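The tile floor in our back hall is the color of a flowerpot, and I once believed this meant it wouldn't show dirt. It shows dirt. It shows toast, drywall dust, cat litter from a cat that lives two doors down, and the little white crumbs that come off packing foam and then follow you around the house for a month. Carpet at least has the decency to swallow things.

So I've become someone with opinions about dustpans. Araceli Quezada, who edits this page, asked for 104 words on sweeping and has received what follows.

# Sweeping a tile floor without doing it twice

Start with the broom you have. If the bristles all lean one way like people on a bus taking a corner, turn the broom around and sweep from the other side for a few weeks. Then hang it up. A broom stored standing on its bristles gets a permanent hairdo, and it will never again touch the floor with more than one side of its head.

Wash it, too. Warm water, a squirt of dish soap, swish, shake it outdoors, hang it bristles down until it's dry. I did mine in October for what I'm fairly sure was the first time ever, and the water looked like gravy.

For tile you want soft bristles with split ends, the kind that feel a bit fuzzy. Stiff ones are for the porch. On a glazed floor they flick things, and a flicked crumb goes under the baseboard heater to begin a new life.

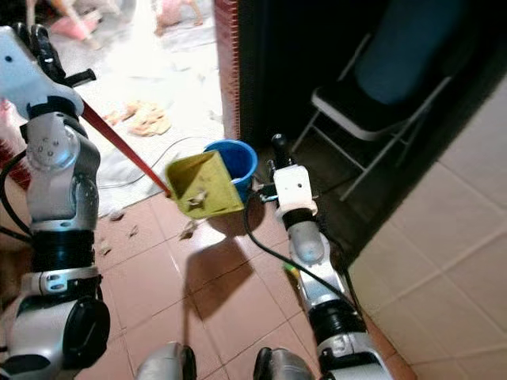 **FLOORS › Dustpans and buckets**

A dustpan on a long red handle is a fine thing if your back is over forty, as mine has been for a while. The short kind is cheaper and gets closer to the floor, and you pay the difference in groaning. We own both. The long one gets used every day and the short one comes out for broken glass, when I want to see what I'm doing.

Check the lip before you buy. Set the pan on a flat surface in the store and look along the edge with your cheek practically on the shelf. If you can see daylight under it, put it back. That daylight is the gray line of dust you'll be chasing backward across the kitchen, one inch at a time, until you give up and wipe it with your sock.

If you already own a pan with a bad lip, you have a couple of choices:

- Dampen the edge with a wet finger. The line of fine dust sticks to it and you rinse it off afterward.
- Lay a strip of damp newspaper half under the lip and sweep over it. My grandmother's method, and it still works better than the Grolto rubber edge I bought to replace it.
- Warm a plastic lip in hot tap water, press it flat on a cutting board under something heavy, and leave it overnight. This worked on one pan of mine and did nothing at all for another.

Bring the bucket to the dirt. A plain plastic bucket goes wherever you're sweeping, and you tip the pan into it as you go. I used to carry every load to the kitchen trash at arm's length, like a man delivering a very small pizza, and I lost a third of it in the doorway each time. Line the bucket with a grocery bag if you don't care to rinse it.

**Pile size.** Keep your piles small. A big pile feels like progress, and then someone opens the back door. I make one pile per stretch of floor I can reach without moving my feet, pick it up, and move on.

**Grout.** Grout lines sit a little lower than the tile and they fill up. Sweep on the diagonal, so the bristles cross both sets of lines. If you sweep straight along a line you're only driving the grit down a tiny road. Once in a while run an old toothbrush down the worst ones before you sweep. Do the strip in front of the door and call it a season.

**Where to stand.** Start at the far wall and work toward the way out. Yes, obviously. I've still swept myself into the corner by the water heater more often than I'd like to see in print.

Now for doorways, which are where sweeping goes to die. The sill or the threshold strip catches everything, and the broom rides right over it. Do the doorway first, before the rest of the room, using just the corner of the broom. Pull toward yourself in short strokes. Long ones look wonderful and send half the stuff into the next room, where it becomes the problem of whoever sweeps there – in our house, also me.
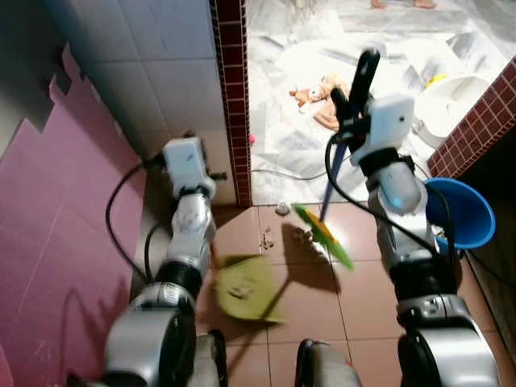

Once the doorway is clear, park the pan and bring the broom to it. Tilt the handle of the pan up a little so the lip presses down flat, and hold it still. Most of us shove the two at each other like cymbals, and the light scraps hop over the top. Let the pan sit. Two or three slow strokes will do more than ten quick ones, and if a crumb refuses, turn the broom on its end and use the corner again.

Bathroom floors deserve a word of their own, mainly a rude one. Sweep before anyone showers. Hair on dry tile will roll up into a neat little mouse and go quietly. Hair on damp tile is there for good, or at least until you've come after it with a piece of toilet paper wrapped around your hand. Pick up the mat, shake it outdoors, and don't put it back until the floor is done. Sweep behind the toilet with the short brush, and try to think about something else.

If you mop afterward, use a second bucket, or a basin you keep for that and nothing else. Crumbs left in the bottom of a sweeping bucket become soup. Ours are two different shapes because marking them with a pen lasted until the first wash.

**Small brushes.** Corners, the gap beside the stove and the dark foot of a cabinet all want a hand brush. Look for one with a head that comes to an edge. A round brush in a square corner just pushes the dirt around like a kid with peas. Renato Marquez across the street swears by a paintbrush, and for window tracks I've come around to his side. Mine is a Zenham, two inches wide, bought for a door I never painted.

**Scoops.** You can make a decent one from a stiff folder or the side of a plastic milk jug. Cut it to a wide mouth, crease the back edge up so things don't slide off, and leave the front alone. It flexes to fit the floor, and you can throw it away after the cat two doors down has been sick in your hall.

**Cups.** For just a few crumbs, don't fetch the bucket. An old plastic cup next to you on the floor is plenty, and it fits in places where the bucket doesn't. Retire it from drinking duty first and tell the household you've done so.
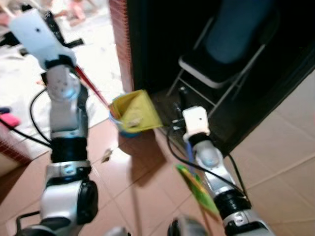 *By Ariel Sebastian, with corrections from Analyn Calimlim, who has seen his floors*

Readers have written in since the last page went up, so a few of their methods go here with my replies.

*Damp tea leaves scattered on the floor before sweeping, to hold down the dust.* I tried this. It does hold the dust down. It also left pale brown freckles on the grout, so keep it for wood chips and concrete, and squeeze the leaves out hard.

*A stocking pulled over the broom head.* Good for hair and fluff, useless for grit. Peel it off inside out over the trash and you won't have to touch anything.

*Sweeping in the evening with the lights off and a flashlight laid on the floor.* Around nine at night I did exactly this, and every crumb threw a shadow the size of a dog. It's the most thorough sweep I've ever given a room. I don't recommend knowing.

Next up is the shelf under the sink, including what to do about a bottle of Chala descaler with its cap glued on by its own contents. Send your methods in, and if you have one for getting candle wax out of a broom, please put that at the top of the letter.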